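`sterkis-desktops` — notes on the desk-surface tidying set, third revision. Maintained by Szu-yu Kong. Read this before using the labels; several field names changed in June.

## Scope

Sterkis covers small items left on desks in study rooms and home offices: keys, pens, cable ends, cups, chargers, paper, and the bases of lamps and monitors that the rest gets pushed up against. It records what lies on the surface and where it would go if the desk were cleared. It does not cover drawers, shelves or the floor.

The set contains 2,146 items across 362 desks. Each desk has one entry in `desks.csv` and one or more rows in `items.csv`, joined on `desk_id`.

## Layout

```
sterkis-desktops/
 desks.csv
 items.csv
 vocab/
 classes.txt
 homes.txt
 notes/
 siu.md
 lendier.md
```

`siu.md` and `lendier.md` hold the remarks for the two sites. Siu is mostly shared study desks with pale tops. Lendier is private rooms, with darker furniture and more paper.

## Fields in `items.csv`

| Field | Type | Meaning |
|---|---|---|
| `desk_id` | string | Key into `desks.csv` |
| `item_class` | string | One entry from `classes.txt` |
| `zone` | string | `back`, `middle`, `front` |
| `extent` | string | `whole` or `partial` |
| `text_read` | string | Lettering as read, may be empty |
| `home` | string | One entry from `homes.txt` |
| `fixed` | bool | True if the item stays on the desk |

`zone` splits the desk by depth as seen from the chair. An item that crosses a boundary takes the zone holding the larger part of it. If that can't be judged, use the zone nearer the chair.

## Labelling rules

**Keychains.** A ring, its clasp and any strap make one item, class `keychain`. Do not split off the strap, even when it is long or folded back on itself. Keys on the ring are not separate items either. A ring with no keys is still a `keychain`; the old class `ring_empty` has been dropped. Default home is `tray_small`.

**Bases.** A large base is class `base_unknown` unless the upright or the object it supports can be made out. Earlier revisions guessed `lamp` or `monitor_stand` from the outline alone, and the two were mixed up often enough to be useless. Bases are always `fixed = true`.
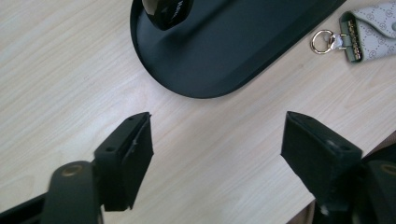 **Things resting on a base.** These get their own row, with `fixed = false` unless the item is attached. Where the thing itself can't be named, use `object_unknown` and leave `home` empty. A glossy black finish is not enough to call something a mouse or a charger.

**Lettering.** Copy only the letters that can be read, in the case they appear. Do not complete a word. Where the reading is doubtful, add a question mark at the end of the string. Repeating patterns on fabric or paper are not lettering and leave `text_read` empty.

**Bright patches.** Sunlight on a pale desk top is not an item. Two rows at Siu had been labelled `paper` on that basis — both removed.

## Homes

`homes.txt` is a flat list. The values in common use are `tray_small`, `pen_pot`, `cable_box`, `kitchen`, `bin` and `stay`. `stay` is required wherever `fixed` is true. The other values were agreed with the people at each site and reflect local habit, so the same class may have different homes at Siu and Lendier.

## Checks

Thirty desks were labelled a second time without sight of the first labels. Disagreements were settled by going through the rows together on a Wednesday afternoon, and the rules above were reworded where they had caused the trouble. Most of the argument was over `zone`, then over `extent` for straps and cables.

Run the Sindex checker before sending changes:

```
sindex check items.csv --vocab vocab/
```

It rejects unknown classes, a missing `home` on named items, and any fixed item whose home is not `stay`. It does not look at `text_read`.

## Known problems

- `partial` is overused in the Lendier rows. The first pass also applied it to items covered by paper.
- Cable ends are under-counted wherever several run together.
- `desks.csv` has 3 entries with no surface colour.
- `object_unknown` still includes some rows that were typed as `misc` in revision two and never looked at again.

Send corrections as a patch against `items.csv`, one desk per commit, with the `desk_id` in the subject line.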